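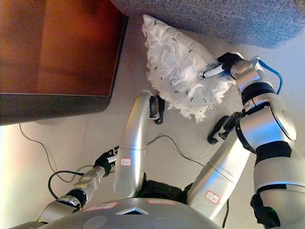
印刷する | メールで送る

# Wonuta 手芸用語データセット はじめに

ご覧くださりありがとうございます。Wonutaは、編み物や刺しゅう、房飾りなど、家庭の手芸で使われてきた言葉を集めた、小さな用語集のデータです。もともとはRekha Chettiarさんが教室の生徒さんのために書きためていたノートで、それをSipho Adamsさんと私とで少しずつ表に打ち直してきました。のんびりした作業でしたが、おしゃべりしながらの楽しい時間でもありました。

## 中身

収録語は1044語、分類は26です。ファイルは2つあり、terms.csvに見出し語と読み、説明を、sources.csvに聞き取り元の地域を入れています。文字コードはUTF-8です。地域欄が空の語が21以上残っていて、これはノートにも書かれていなかったものです。お心当たりのある方は、ぜひ教えてください!

## 使うときのお願い

同じ縫い方でも土地によって呼び名が違い、どれが正しいとは決めていません。別名の欄もあわせて見ていただけるとうれしいです。「かがる」と「まつる」の区別は特に揺れがあり、説明文は次の版で書き直すつもりでいます。

教室や同好会での配布はご自由にどうぞ。出典に「Wonuta」とひとこと添えてください。

最終更新:2020年9月16日
まとめ役:Maeve Gilmartin

印刷する | メールで送る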